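Chapter 2
Choosing Between Grippers (and Changing Your Mind)

Iman Bennani

I used to think the jaws were the easy bit. When I started at Testolham I spent my whole first winter fussing over controllers, and if you'd asked me which gripper we were running I'd have had to go and look at the label on the drawer. Then one wet December week we swapped the jaws on both arms, left every line of the control code alone, and got results so different that I thought somebody had broken something. So this chapter is about the metal end of the job, and how to compare one bit of metal with another without fooling yourself (I've fooled myself plenty, as you'll see).

We'll stick with suturing all the way through. It's a lovely task for comparing grippers, as thin thread is slippery, tissue is soft, and two arms have to share a very small patch of ground.
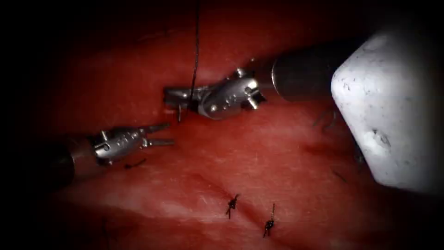

Page last changed: Saturday, August 14, 2021

Look at where the jaws are. One pair has hold of the black thread and the other is open and empty, a little lower down, and a good half of what we want to measure lives in that gap between them. How firmly does the first pair hold? How wide must the second open before it can close on a thread cleanly? The knots already lying along the seam tell you much less, I'm afraid. A tidy knot can come out of a horrible, fumbling run, and you'd never know from the knot.

We tested 2 jaw patterns, which I'll call the Iyer and the Corkau after the benches they were built on. Each got 30 trials per session, and over the whole study we kept 132 trials that were clean enough to score. The rest went in the bin for dull reasons: a loose cable, a wrong setting, me leaning on the table. Section 2.3 has the scoring sheet, and please do copy it and scribble all over it!

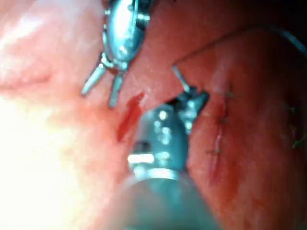 Cameras cause nearly as many arguments as jaws do. My colleagues over at Pollstead like a steady view from further back, and I like to get in close, and we've both been stubborn about it for years. A close view is marvellous for judging how far apart the jaws are, but you pay for it in light and focus: the pale tissue on the left has gone almost white, and the shaft of the nearer tool is just a soft grey-blue band. If your scoring depends on the colour of the tissue, that glare will wreck it. If it depends on jaw angle, you may not care at all. Decide which before you bolt anything down, and write it at the top of the sheet.

Before you go on to 2.1, have a go at listing what you'd want from a pair of jaws for your own task. Keep the list. We'll be crossing things off it in the last section.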